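The Shop That Sells Only Buttons

Marwa Abdel Hamid opened El Khatib with 86 drawers and one long counter. Today the shop keeps 1,284 kinds of buttons, and tailors come from other cities to match a single lost one. In July the door stays open until late evening. 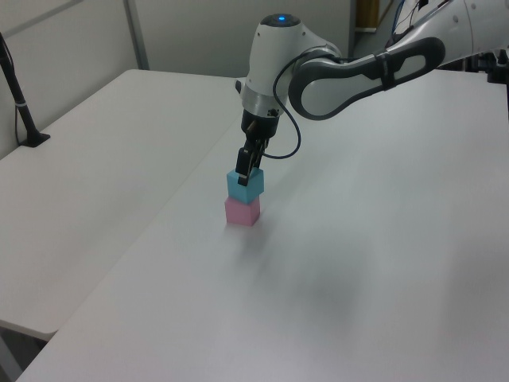 What do customers ask for most?

Plain shirt buttons with four holes, in white or cream.

She sells them by the card and never raises the price before a holiday. Her son wants a website. She is still thinking about it.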